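高卡尼斯手持夹爪课（Gorkadness，亦称“高卡尼斯布艺组”）

高卡尼斯手持夹爪课是多姆斯特德（Domstead）社区学堂机器人社的一门学生实践课，参加的多是十几岁的中学生，也有几位退了休、手比年轻人还稳的老街坊。学堂的机器人社成立于1991年，早年只做循线小车和遥控吊臂，后来才慢慢转到家务类的抓取上来。这门课由彭秀英（Hsiu-ying Peng）开设，学生们习惯叫它“叠衣课”，虽然课上真正叠好的衣服，说起来并不算多。

课程沿革

课程最初是社里的一个兴趣小组，大家围着一台旧电脑，给一只会开合的夹子写程序，让它去夹积木。积木夹熟了，就有人提出要夹软的东西。时任辅导员的艾弗·贝利斯（Ifor Bellis）当时很犹豫，他在社刊里写过，布料“今天听话，明天就不听话”，怕孩子们灰心。谁知道学生偏偏喜欢这个难题，第二年二月的开放日上，布料练习就成了最热闹的一桌，连等着接孩子的家长也要排队试一试呢。

此后课程逐渐固定下来，每节90分钟，分为“单手”和“双手”两个阶段。练习地点也从学堂的工作间搬进了普通人家的房间，彭老师的想法是，家里的光线、地面和杂物，本来就该是练习的一部分。

单手阶段

初学者先用一只手持夹爪，把一小件软布夹住、提起、再放下。动作听上去简单，可是手指合得太早会夹空，合得太晚又会把布推走，常常要练好几节课才找得到感觉。学生最先要熟悉的是夹爪本身：两侧的连杆如何带动指尖，指尖从哪个角度靠近布边最省力，手腕又该在什么时候放松一点。 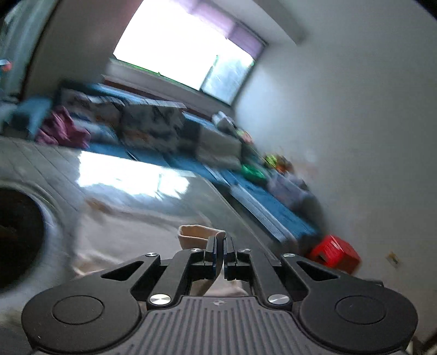

单手练习：两指夹住一小团米色软布，窗外的阳光落在浅灰色的地砖上。

课上有一条不成文的规矩，夹住以后先停一停，别急着走。拉蒂法·曼苏尔（Latifa Mansour）是课程的第二位辅导员，她编的讲义里把这一停叫作“喘口气”，这个说法后来传开了，连邻近的米尔蒙（Mirmont）学生社也跟着用，见面就互相提醒对方喘口气。

讲义还专门谈到逆光。靠窗练习时，地面和桌面都会反光，布边容易看不清楚，新来的同学往往想把窗帘拉上。曼苏尔并不反对，只是建议大家先在亮处试几回，再到暗处试几回，把两种情形都记进练习本里，日后翻看起来特别有意思。

双手阶段

单手熟练之后，学生开始用两只夹爪配合，把布料在桌面上铺开、抚平，再沿着一道折痕翻过来。两只夹爪可以由一个人操作，也可以由两位同学各管一只。后一种做法进度慢些，但笑声也多些，社里的老学员大都很怀念自己的搭档。

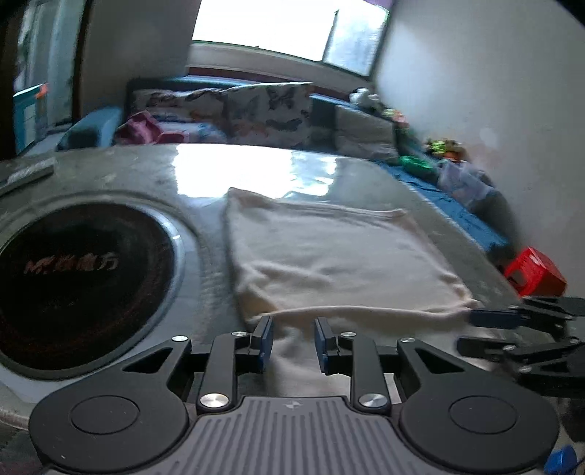 第2期 · 第395页

铺布的要领在于先照顾边，再照顾中间。一只夹爪守住布的一端，另一只在近处整理褶皱，最忌讳的是两边同时用力，把刚铺好的地方又扯皱了。米色、奶油色一类的浅色布是课上的常用料，折痕和阴影比较容易分辨；光亮的桌面则要多留心，布滑得很，稍一碰就会跑开一截。

考核与展示

这门课没有笔试。学期末，每位学生交一本练习本，再做一次现场展示，题目自己定。佐德瓦·范维克（Zodwa Van Wyk）当年的题目是把一块方布对折后又原样铺开，她后来留在社里带新生，至今还保存着那本写得密密麻麻的练习本。成绩优秀的学生可以参加姆西曼（Msimang）交流赛，与别处的学生社切磋，赛后照例要一起吃顿饭，饭桌上聊的多半还是布。

相关条目
多姆斯特德社区学堂
姆西曼交流赛
米尔蒙学生社
手持夹爪
循线小车

读者留言

马卢·埃温松（Malou Eyvindsson）：我就是当年在开放日排队的家长！孩子没报上名，我自己倒报上了，学得很慢，可是真开心。

老学员小满：“喘口气”那段看得我好亲切，现在晾衣服都还会不自觉地停一下。

路过的棉线：请问单手阶段的讲义哪里可以借到？我们学校也想开一个类似的小组，软布的尺寸有没有什么讲究？

老学员小满：回楼上，讲义在学堂阅览室，跟前台说一声就能借。布的尺寸不用太讲究，先拿手边的小件练起来吧。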